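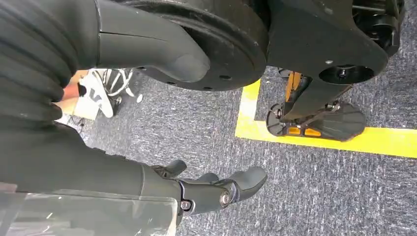
04/10/2018
By the Drivia project team, Marerham

Progress report: demonstration day at the Marerham site

1. Purpose of this report

The grant agreement with the Garrido fund calls for a written report after each public or partner demonstration. This one covers the demonstration day held at Marerham under the Drivia project, the preparation for it, and the work planned up to the February review. Spending is reported separately and is on the usual form.

2. Preparation

Preparation took eight working days, two more than planned. Most of the extra time went into the floor layout. The robot positions were marked on the carpet with yellow tape so that each robot could be returned to the same starting place between sessions. The first layout left too little clearance for visitors on the window side and was redone.

The wrist cameras were calibrated again after the move. One of them lost its calibration during a rehearsal and had to be done a second time. A loose connector was found and replaced. We have added a connector check to the setup list.

Safety rules were the same as for internal trials. An operator held the stop control during every session, and visitors stayed outside the marked area while a robot was powered. The stop control was used once, when a hand came closer to the edge of the table than the operator was willing to accept. The session resumed after a restart.

3. Sessions

The day was divided into four sessions. The first was for staff from Jadside, who supply the hand assemblies and had asked to see them used on ordinary objects. The second and third were for invited partners. The last was open to anyone who had registered.

Each session had the same two parts: a short explanation of the arm and hand, followed by handling work at the table. We kept the table in the state in which it is used for daily work. Lab tables in practice hold power strips, adapters and cables along with the objects of interest, and a hand that works only on a cleared surface is of little use to the project. Clear plastic bottles remain the hardest common item for our detection software, particularly lying on their side, and strong daylight from the large windows makes this worse. Thin cables are the second problem. The planner still treats them as part of the table.

Visitors from Jadside asked whether the fingers could be fitted with a softer covering. We have agreed to test one if they provide samples. Several partners asked about the reach of the forearm over furniture placed close to the table, and we did not have a measured answer. It has been added to the test plan.
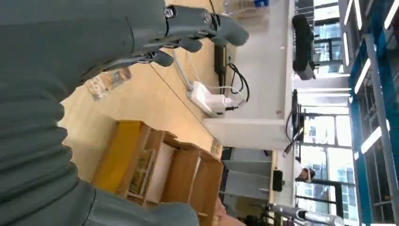

4. Data recorded

Logging ran through all sessions. The record for the day contains 2,119 motion segments, of which 933 include contact between a hand and an object. The remainder are approach and return motions. Labeling of the contact segments has started. The others will be kept but not labeled at this stage.

Part of the third session was logged at a reduced rate because a disk was nearly full. The affected segments are marked and will be left out of any timing analysis.

5. Open items before the February review

- Measure forearm reach with furniture beside the table.
- Repeat the bottle trials with the blinds down and with them up, using the same start positions.
- Add thin cables to the planner as separate objects.
- Finish labeling the contact segments.
- Receive and fit the Jadside finger coverings, if supplied.

The cable item carries the most risk. If it is not complete by the end of the period, we will report the results for cleared and uncleared tables separately. No change to the budget or the end date is requested.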